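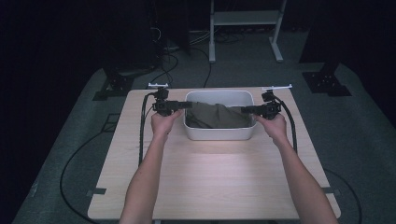

No. 44

I lost my club singles match on court two, 6-4, 3-6, 10-7 in the tiebreak, and I've been chewing on it long enough that I may as well write it down.

We play in the Zaugg league, which runs from the end of spring until the heat gets too bad. Each team match is two singles and three doubles. I've played doubles for most of my time there. This June our regular second singles player moved away and I got the spot, mainly by answering the email first.

My opponent was Aurelia Grabner, who plays for Fenura. I'd seen her name on the ladder but had never hit with her. She's left-handed, and she slices nearly everything off the backhand side. The ball stays low and skids, and on our courts, which were resurfaced last fall and play fast, it gets down around your ankles before you've set your feet.

In the first set I kept trying to drive that ball back flat. Most of them went into the net. At 4-4 I double faulted twice in one game, both times going for her backhand out wide, and that was enough to lose the set.

For the second set I did what my doubles partner had been telling me from the bench and hit high and deep to her forehand. It's dull tennis. The rallies got long, she started hitting long herself, and I went up 4-1 before I really noticed the score. I also stopped trying to hit aces. My first serve isn't big enough for that, and a slower one with some spin into the body got me more short balls than anything else I tried.

The tiebreak was first to 10. I was ahead 7-5. Then I went back to hitting flat, for no reason I can give you, and lost five points in a row. Two of those were returns off second serves that I should make in my sleep. On match point she came in behind a slice and I had a clear pass down the line. I hit it into the tape.

The team won anyway, three matches to two, so we're still second in our group behind Terkinine. The last doubles finished under the lights at 9:30 and everyone went home without eating.

Some things I'm working on before the next one:

Low backhands. I've been feeding myself 99 balls a session out of the hopper (it held 100 until one went over the fence) and trying to get down with my knees instead of bending at the waist. My legs hate it.

Second serve returns. Same target every time, deep down the middle, until I can do it when I'm nervous.

Strings. Mine had been in since winter and were dead. The shop in Griraveo restrung both rackets two pounds looser, and I like it so far, though the ball flies a bit on overheads.

We have Terkinine away next. Their courts are older and slower, with a crack near the baseline at the far end - if you win the toss, start on the other side.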